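Still on the cream bottle

November
Posted by Jinlong Yu

Quick one, got 15 minutes before I have to be out the door. A few of you asked if I still use the insulated bottle from the summer clear-out post. Yes. Daily. Hibiscus tea mostly, sometimes just squash if I've run out.

Cream bottle, pink cup, white table.
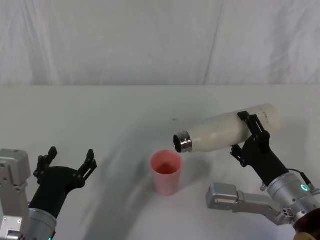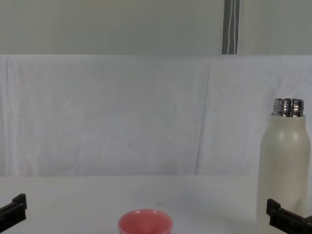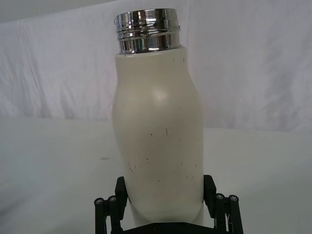
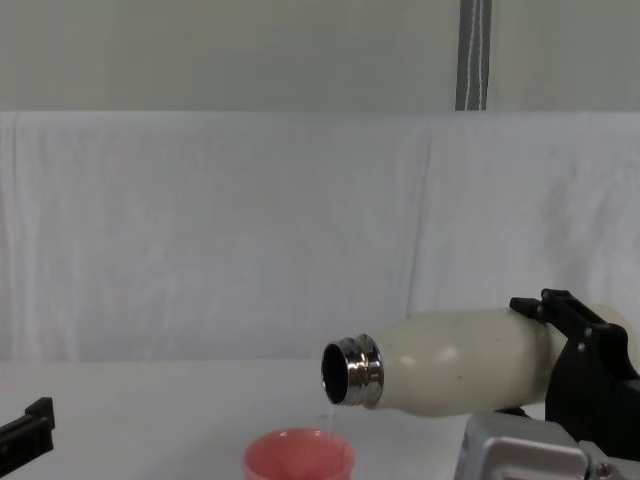

So, the good. Holds 600 ml, enough for a morning. Stays hot from breakfast till well past lunch, going by my very unscientific habit of burning my tongue at 9 and again at noon. Fits the side pocket of the Vadura rucksack but only just — you have to sort of twist it in.

The less good. It marks. Mine lives in a bag with keys and a tape measure so fair enough, but I've tried bicarb and an old toothbrush and most of the flecks stayed put. Also the screw threads collect tea. You dont notice until you run a finger round and it comes out brown. I do them with a cotton bud now, when I remember.

Pouring is fine if you go slowly. Tip it too far too soon and it glugs, and then you're wiping the table. Again. The Handby one I had before was worse for that, wide mouth, went everywhere.

Would I get another? Probably the same size in a darker colour. Saw a nice green one in Norðdahl but teh lid felt cheap and I'd left my purse at home anyway.

Right, bus. Tea recipe next time, it needs roughly 90 grams of sugar and I want to get that down first.

Recent posts
Clomuvari tea towels, one year on
What I kept from the kitchen drawer
Soup for a cold desk
Rucksack pockets, a moan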